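Imprimir
Enviar por correo electrónico

Las reglas de los robots de casa (para leer con calma, o deprisa)

3 de enero de 2019
Texto: Leonie Prendergast

Seguro que ya has oído lo de las leyes de los robots. Las de las novelas. Muy bonitas, pero un robot de verdad no entiende «no hagas daño a nadie». ¿Daño? ¿Qué es daño? ¿Un empujoncito? ¿Pisarle la cola al gato? Una máquina necesita que se lo digan con números y con pasos. Primero esto, luego lo otro, y si pasa tal cosa, párate.

A eso lo llamamos norma. Una norma es un acuerdo escrito. La gente que hace robots se sienta, discute muchísimo y al final pone en un papel lo que todos van a cumplir. Como en el recreo, cuando decidís si vale o no vale la pared antes de empezar el partido.

En el taller Parnosa tenemos un cuaderno de reglas para robots que se mueven por habitaciones. Se llama Binia. Empezó siendo una hoja. Ahora tiene 9 capítulos, y dos son solo sobre puertas (las puertas dan mucha guerra, ya veréis).

Vamos con lo importante.

REGLA DE LA PRUEBA. Antes de entrar en una casa de verdad, el robot practica en una casa de ordenador. Habitaciones dibujadas, con sus paredes, su suelo, sus puertas. Se llama simulación. Es como un videojuego, solo que el que juega es el programa del robot. Si choca allí no se rompe nada ni se asusta nadie. Se apunta el choque, se arregla el programa, otra vez.

¿Cuántas veces? Muchas. En Binia pone siete ensayos seguidos sin tocar nada que no toque tocar. Si falla en el sexto, se vuelve a empezar desde el uno. Sí, da rabia.

REGLA DE LAS HABITACIONES RARAS. No vale practicar siempre en el mismo cuarto vacío y blanco. Hay que poner cristales, alfombras, cuadros, trastos apoyados donde no deben. Las casas son así. Y el cristal es de lo más dificil: deja pasar la luz y algunos sensores creen que ahí no hay nada. Zas. 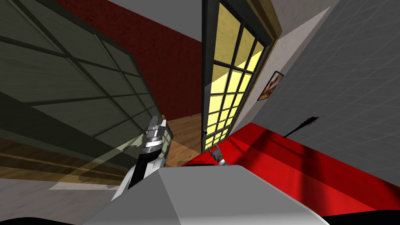
Dos vistas de la misma habitación simulada, con la pinza de un brazo en alto.

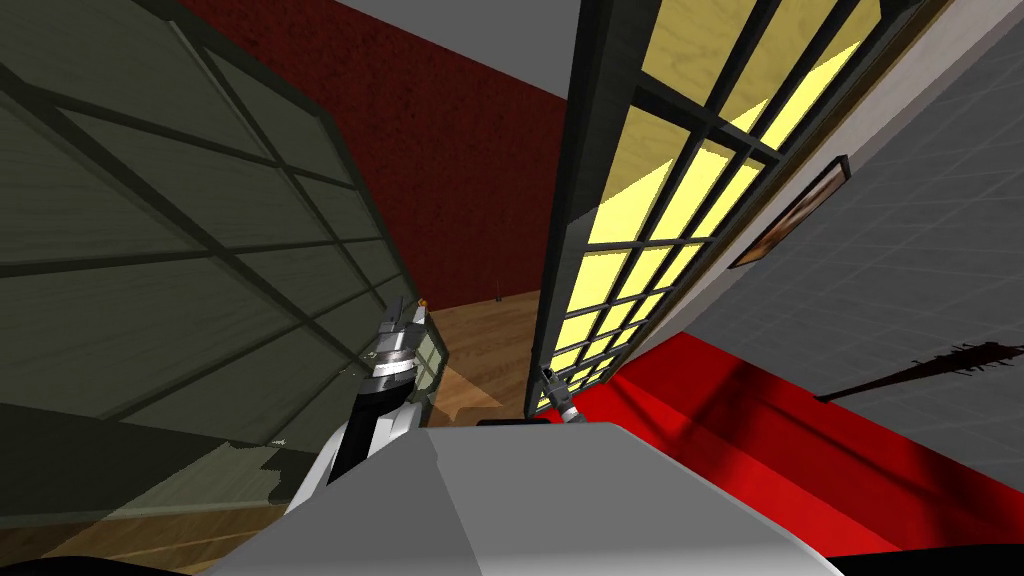
REGLA DE LOS BRAZOS. Un robot con dos brazos tiene que saber dónde están los dos. Siempre. Aunque solo esté usando uno. Haz la prueba: coge un vaso con la mano derecha y piensa qué está haciendo la izquierda. Tú lo sabes sin mirar. Al robot hay que ponerle medidores en las articulaciones para que lo sepa, y la norma dice que los revise antes de moverse.

REGLA DE LA PINZA. La mano de muchos robots es una pinza. Aprieta. Así que hay un límite de fuerza, y el límite lo pone una persona, nunca el propio robot. Para un peluche, poca. Para un libro gordo, algo más. ¿Y si no sabe qué está cogiendo? La de peluche.

REGLA DEL BOTÓN. Todo robot de estos lleva una parada de emergencia. Un botón grande que se vea bien. Se pulsa y el robot se queda quieto. No termina lo que estaba haciendo, no dice «un momentito». Quieto. Y para volver a arrancar no basta con soltar el botón, alguien tiene que mirar primero qué ha pasado.

REGLA DE LA LIBRETA. Todo se apunta. Lo que salió bien tambien. Mi compañero Þórarinn Bjarnason (se dice más o menos «Zórarin», con la zeta de zapato) lleva la libreta de ensayos del robot Dabbas y en diciembre llegó al ensayo 1573. Hay páginas aburridísimas. Pero cuando algo falla, se busca en la libreta y casi siempre hay una pista: el mismo giro, la misma esquina, la misma puerta.

Preguntas que nos mandáis mucho

¿El robot puede saltarse una regla? Por su cuenta no debería. Pero un programa puede tener errores, y por eso hay varias reglas que se tapan unas a otras — si falla el sensor, queda el límite de fuerza; si falla el límite, queda el botón.

¿Quién cambia las normas? Las personas. En el colegio Grinton nos propusieron una el curso pasado: que el robot avise con un sonido antes de ir marcha atrás. La pusimos. Capítulo 4, casi al final.

¿Si pasa la prueba en el ordenador, ya está? Qué va. Luego va a una sala de verdad, despacio, con una persona al lado del botón. En el ordenador el suelo no resbala si no se lo pides. En tu cocina sí.

Para hacer en clase. Por parejas: uno es robot y lleva los ojos tapados, el otro da las órdenes. Hay que ir de la mesa a la puerta. Antes de empezar, escribid vuestras reglas, por lo menos una de parar. Quitad las mochilas del suelo. Después cambiad los papeles y mirad qué regla os faltaba

Imprimir
Enviar por correo electrónico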